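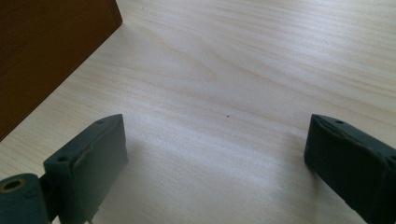 Club notes, Jan 18, 2024

Rin Imai and I spent the evening on the box task for Clirkitz, our student project. Each hand works one gripper, and the box stays between them.
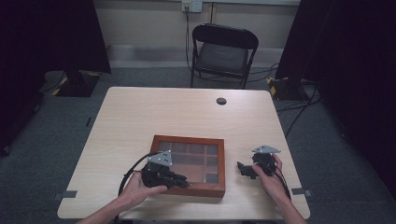 The goal is 1,000 usable recordings. We have 31. Leonie Kohlhase rejected 3 more for bad timestamps – the left clock drifts against the right, and I have not found the cause. Next I will log both offsets at startup. The December files keep their old names until then.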